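Visit Report: Shared Workshop, Durden
Mar 11, 2020
By the Visits Secretary, Stelmakh Society

Members of the Society were received in March at the Firitz workshop in Durden, a shared space of 605 square feet used by 30 subscribers. The purpose of the visit was to review Tomix, a gripper build intended for handling household cloth.

Work was under way on arrival. The black gripper carries two fingers with blue coverings on their upper sections, and a mint-green cloth had been laid out on a white surface for it.
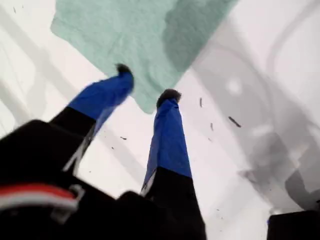 Construction and Cost

The builders reported an outlay of $139 on the finger assembly, met from subscriptions. The present fingers are the third set. Blue painter's tape was chosen for the wrapping – it can be replaced between sessions without tools. Members asked whether a sewn cover would last longer, and the builders agreed to consider it.

A small gray pad sits between the fingertips when they are closed. The builders regard its grip on thin fabric as the main open question.
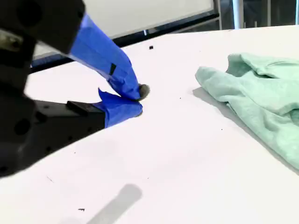
Visits Secretary
Stelmakh Society

Discussion continued for 30 minutes after the demonstration. The Society has offered the loan of its spring scale for grip measurements, and the workshop has accepted. Members wishing to attend a second visit should apply in writing to the Society's office.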